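Search the docs Go
Posted in June by the Dretico dishes group
2 min read

# Castgate Dishes

Welcome, and thank you for taking an interest in our plates and bowls. Castgate Dishes is a collection of 3,654 short clips about one of the plainest jobs in any home, getting the dishes from the sink into the dishwasher. It covers 8 kitchens, and we have grown fond of every one of them, including the one in the Semeniuk building where the cutlery drawer sticks.

## What the clips cover

Each clip follows a single dish. Plates, bowls and glassware make up most of the collection, with a smaller share of mugs and lids. We left out sharp knives and anything with food baked onto it, so if you came here for casserole pans you will be disappointed (sorry!).

The kitchens were not tidied up to match one another. Some people keep a rack in the sink and some stack straight onto the counter, and we wanted both habits in the set. A clear glass bowl on a pale surface is a different matter from a white plate in a steel sink, and we hope you will look at the glassware separately before you average everything together.

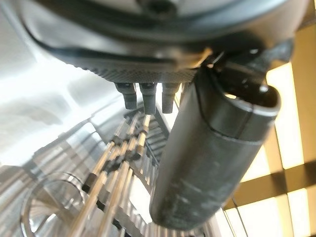
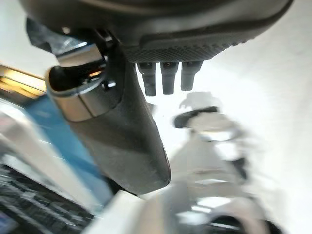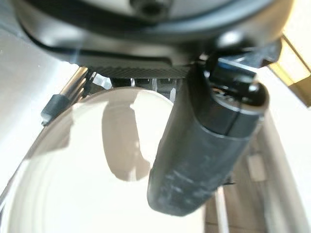
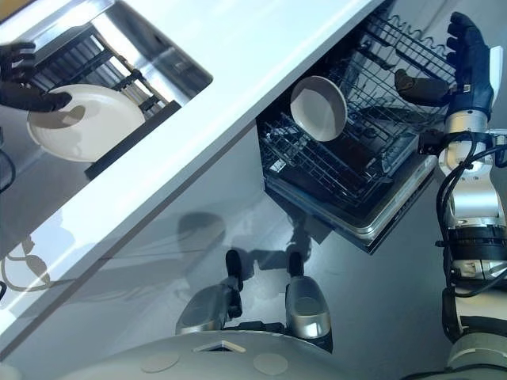 ## Labels

Every clip has a dish type, a starting place and an ending place. The starting place can be "sink," "counter" or "table." The ending place is the lower rack, the upper rack or "other," and "other" has turned into a bit of a junk drawer, we admit. We went back over 500 clips by hand and added the direction each dish faces in the rack. That part was slow going, mainly on account of a long and friendly argument over where a deep plate stops and a shallow bowl begins. We settled it by asking whether you would serve soup in it.

## Folders

clips/ holds the recordings, sorted by kitchen
labels/ holds one plain text file for each clip
facing/ holds the hand-checked rack directions
kurico/ holds the older labels from the Kurico pilot

Please don't mix kurico/ with labels/. The pilot used "dish" for anything flat and "cup" for nearly everything else, and the two sets will not line up.

## Known gaps

White dishes are far too common. Patterned ones are scarce, and there is very little wood, as most of our kitchens wash that by hand. Upper racks get less attention than they deserve, so please go easy when comparing the two. If you find a bowl filed under plates, send us the clip name and we will fix it in version 2.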